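Progress report to the Okafor Fund: open day at the Letbridge workshop

The Torncombe project held its open day in October, as set out in the grant plan. Visitors were received in three groups and shown the household handling work at several benches. The demonstration used everyday items, among them a lint roller and a folded cloth, laid out on a tabletop for a two-fingered gripper.

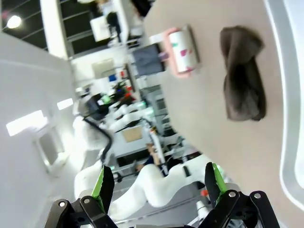 Was the open day paid for within the agreed budget? The full cost came to £954, met from the outreach line – no further call on the grant is expected.

Roughly 200 people attended. Each group had 30 minutes with the staff, and many asked for longer. Fuseini Gyamfi led the talks and has collected the written comments, which will be sent with the next report. Gamitz has asked to host a second visit, and dates are under discussion.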